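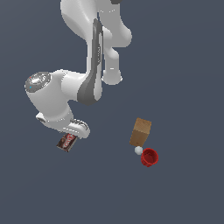 My 22 Rules-Free Years of Buying Stocks

2019-04-16

My first stock purchase cost me $600 and a very tense Thanksgiving. My brother-in-law had a tip on a bottling company, I had a summer's worth of savings, and neither of us had read a single page of anything the company had ever filed. We talked about it over pie as if we'd built the bottling plant ourselves. By the next spring I was down to lunch money and he had moved on to talking about gold.

I bring it up because a reader named Orestis Tsakiris wrote to me last week after my post on index funds, and he asked a fair question. If I'm so fond of boring investments, why do I still own individual stocks? He'd noticed I mention Hurkura every few months and he wanted to know if I was being a hypocrite (he was more polite than that, but I got the drift!).

So, okay. Guilty. I own seven individual stocks, and I've never had a proper system for any of them. Most of my money sits in two index funds that I look at when the statements come. The seven are what my wife calls the aquarium. I like watching them swim around. One of them goes belly up now and then and I feel bad for a day.

Hurkura is the oldest fish in there. I bought it in September a long time ago, after it had a rotten quarter and everybody on the message boards was calling the management clowns. They make pumps and valves, and I picked it mostly on the grounds that I could understand the annual report without a dictionary. I'd love to say I saw something the market missed. What I saw was a low price and a dividend, and then I got busy with a new baby and forgot to sell. That forgetting has been worth more to me than every clever idea I've had since.

The cleverest idea was Zistico, by the way. Oh boy. I read everything about Zistico. I had a spreadsheet with tabs! I listened to the earnings calls in the car, and my daughter could do an impression of the CFO saying "going forward." I sold at a loss of $758 and then it doubled, so I managed to be wrong in both directions, and I still have the spreadsheet because I can't bring myself to delete that much work.

Anyway, Orestis also asked how I decide when to sell, and that's where I get squirmy. With the index funds I don't. With the aquarium I sell when I catch myself telling people about a stock at parties. I don't mean that as a joke, or not completely. When I start explaining a company to somebody who only asked me where the bathroom is, I've stopped thinking about it as a business and started thinking of it as my team, and I'm no good at judging my team.

The other thing I do now is write down why I bought. One index card, in pen, stuck in the desk drawer. The card for Chatzigeorgiou says "family still owns a big piece, no debt, ugly website." Two of those are still true. They fixed the website and took on a loan to do some other stuff, and I've been going back and forth on it since the winter. My wife says sell. I think I'm going to hold until the next report and see what they say about the loan, and yes, I realize that sounds exactly like a man who has a team.

I had a long paragraph in here on taxes, but I'm doing a separate post on that once I've got my own return straightened out. Same goes for the Illport bond question a couple of you sent in. I need to read the fine print on the call dates first, and my reading glasses are in the truck.

If you've got an aquarium of your own, tell me in the comments what's in it and how long you've had it. Losers welcome. I'd like some company on Zistico.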